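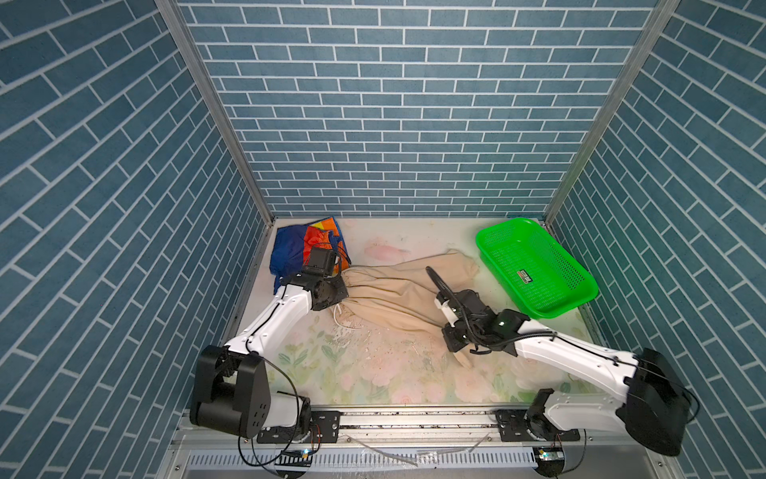
Is it worth folding laundry that is only going to be worn around the house? Most of it can go into a basket unfolded and nobody will be the worse for it, though I would make an exception for a handful of things, and I'd like to explain which ones and how I came to think so.

I was raised in a folding house. My mother folded dish towels in thirds and then in thirds again, and she folded the rags we used on the car, and I believe she would have folded the lint if it had held a crease. I carried all of this off to my own first apartment without once asking what it was for. For years I stood at the end of the bed on laundry night (always at night, always when I was already tired) and made tidy little stacks out of pajama pants, gym shirts and the soft old khakis I wear to paint and rake in. Then I put the stacks in a drawer, and by the next morning I had pulled one shirt from the bottom and the whole drawer looked like a bird had been at it.

What changed my mind was a smaller place. When we moved to the apartment on Gistberg Street the bedroom closet was so shallow that the dresser had to go, and for most of that March our clothes lived in plastic baskets along the wall. I told myself it was temporary. I kept folding, too, for the first couple of weeks, laying my stacks carefully into the baskets like eggs. And then one night I didn't. I picked up the whole warm armful and dropped it in, and went and sat down with a cup of tea, and felt wonderfully wicked about it.

Nothing bad happened. The pajama pants were pajama pants. The socks found each other or they didn't. I went on being dressed every morning in about the way I had been dressed before, and I had an extra stretch of evening that I mostly spent reading. If you have a full-time job and a household to keep up with, I don't need to tell you what an extra stretch of evening feels like.

I do want to say a word for the basket itself, because I think it gets treated as a sort of waiting room, a place clothes sit until the real storage happens. A good basket is real storage. I like plastic ones with small holes all over, sides and bottom both, so that anything put away a touch damp at the waistband can still breathe. I like a bright color, too, because a cheerful basket looks as if you meant it to be there. Ours came from Vomus, the discount store by the bus depot, and they cost 3 dollars each, and one of them still has its sticker on the inside because I have never gotten around to peeling it off. Compare that with the dresser I had been looking at in the Soralis catalog, which was 700 dollars before delivery. It was a handsome thing and I wanted it badly. I would have filled it with stacks and messed up the stacks by breakfast.

Shape matters more than people expect. A round basket wastes the corner it stands in and swallows small things in the middle. A rectangular one sits flat against a wall, and if it's long and shallow you can see nearly everything in it without digging. Depth is the enemy here. I once had a tall wicker hamper, a gift, and there were shirts at the bottom of it that I had honestly mourned.

Now for my exceptions, since I promised them. Long garments are the first. A T-shirt can be dropped and shaken out again and it will forgive you, but a pair of long cotton pants or a robe or a canvas apron will twist on itself like a rope, and it will drag whatever is next to it along for the ride. Anything with a cord is worse. I have lost whole minutes of my life to a drawstring that had gone visiting through the sleeve of a jacket. So I give long things one fold at the waist and one at the knee and lay them on top. It takes no time and I don't fuss over the edges.

The second exception is anything slippery. Rain jackets and nylon bags won't stay heaped. They slide off the top of the pile and onto the floor, where they get stepped on, and then you are washing them again. I roll those. A roll tucked down the side of the basket stays put, and if the thing is brightly colored you can find it in half a second on a wet morning when the bus is coming.

The third is work clothes, meaning whatever you have to look respectable in, and those I hang. I don't have a theory about it. I hang them and try not to let them get mixed up with the rest.

People do push back on this, and I've had the conversation often enough to know how it goes. The first objection is wrinkles, and I grant it freely. A heaped shirt comes out wrinkled. So does a folded one, if you ask me, only the wrinkles are straighter. For a shirt I'm wearing to sweep the stairs, I can't get worked up over which kind I have. The second objection is that it looks messy, and there I think we are talking about the room more than the clothes. A heap on the bedroom rug looks messy because it's on the rug. The same heap inside four sides looks like a basket of laundry, and a basket of laundry has looked perfectly fine in every home I've ever been glad to walk into.

The rug does bring up my one hard rule. Clean clothes don't go on the floor, even for a minute, even on a mat you believe to be clean. We have a thin flowered one with roses on it, very pretty, and pale enough that I find out exactly what everybody has been eating. Crumbs go into a knit and stay there. If I need a place to sort, I spread a sheet over the bed first, and when I'm finished I gather up the corners and shake it out the window.

The third objection is the one I take most seriously, and it comes from people who simply like folding. A neighbor in our old building on Vaněk Court told me she did hers with the radio on and considered it the best part of her week – better than the bath she took afterward. I wouldn't dream of talking her out of it. Some people knead bread for the same reason. If folding settles your mind, then fold every last washcloth, and fold mine too if you have any time left over. My quarrel is only with folding as a duty, the kind you do with your jaw tight at eleven at night because a voice from your childhood is standing behind you.

I think a good many of our household chores are like that. They were sensible once, in a house with a linen press and a cold back bedroom and sheets that had to last, and they got handed down after the reasons had worn off. I still iron pillowcases, for instance. I couldn't defend it for a moment. They feel nice and I like the smell – and I've decided that's enough of a reason to keep going, at least until I get tired of it.

So if you have a pile waiting for you tonight, you might try it my way for 7 days and see. Pull out the long things and the slippery things, hang what needs hanging, and drop the rest in. If you hate it, the clothes will all still be there and you can fold them over the weekend. I'd only ask that you sit down somewhere comfortable with the time you saved, and leave the dishes for a bit as well.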